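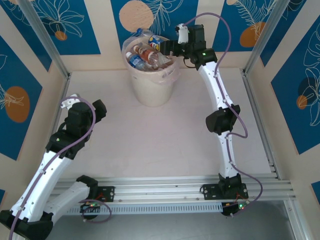
Otis Delacroix asked whether the minutes might, for once, record what the club had decided as well as what it had argued about. The secretary has made a note of this and will see how it goes.

PLOLTGATE ROBOTICS CLUB
Minutes of the July meeting, held on Wednesday at 7 pm in the upstairs room

Chair: Cosmin Vlad
Apologies: one, received by text during item 2 from a member who thought we met on a different day and had gone to bowls.

1. Minutes of the last meeting
Agreed as accurate, apart from the spelling of Fikar, which had been given three ways. Fikar is the name of the club's two-armed sorting project. It is spelt Fikar.

2. Fikar: progress on the bottle task
Cosmin reported that both arms are on the rail and can be run from the same script. The task for the student showcase is still bottles and a bucket, one bottle at a time, with the arms allowed to share the work if they can be persuaded to.

At the last practice session the best run was 3 bottles before somebody had to step in. The target for the showcase is 5. Otis said he remembered the target being 20. Cosmin said that 20 had been an ambition, and read out the relevant line from the spring minutes, where it is called a target. The meeting agreed to let this rest.

There was a long discussion about grip. Bottles with some liquid left in them behave differently from empty ones, and thin plastic gives way when the fingers close too hard. One group wants to turn the closing force down and accept a few drops. Another wants to leave the force alone and choose stiffer bottles, a plan described by its opponents as cheating and by its supporters as procurement. We will try the lower force first. Stiffer bottles stay in reserve and are not to be mentioned to the judges unless they ask.

The bin liner was raised again. If an arm comes in low, the fingers can catch the plastic where it folds over the rim. Suggestions were clips, tape, a smaller bag and no bag. No bag was popular until it was asked who would be washing the bucket. Tape it is.

Action: Cosmin to lower the closing force and log every run, including the embarrassing ones.
Action: Otis to tape the liner and raise the approach height over the rim.

3. Left arm, right arm
Most of the logged runs use the right arm, and the members who wrote the code for the left have noticed. They asked that it be given something to do besides holding itself up. It was explained that the two arms cannot yet be trusted over the bucket together, and that the waiting position is a perfectly respectable piece of programming. This went down about as well as you would expect.

Agreed that the next session will alternate, left then right, with a pause between turns. If that goes well the pause will be shortened. If it goes badly we will have learnt where the stop button is.

4. Mallet
Mallet, last year's entry, is still in the cupboard. The Numow school club has asked to have it for parts. Two members spoke movingly in its defence, neither of whom had opened the cupboard since the autumn. Agreed to hand over the motors and keep the chassis, on the understanding that keeping the chassis means one person taking it home. No name was put forward. Carried over.

5. Money
The balance stands at £50. Requests received: spare fingers for the grippers, more cable clips, and biscuits. Fingers and clips approved. Biscuits approved with what the chair called unseemly speed.

6. Showcase rota
Each pair will do one turn at the table, one person running the script and one talking to visitors. Whoever is talking should avoid the words "it usually works". Otis will draw up the rota and pin it by the door. Swaps are to be written on the rota itself, in ink, by both people concerned.

7. Any other business
The upstairs radiator is on and cannot be turned off. The chair has written to the building twice.

A request that the arms be given names was ruled out of order, then discussed for longer than item 5.

Meeting closed at 8.50 pm. Next meeting same room, same time. Please bring clean bottles, lids on, with the labels left where they are.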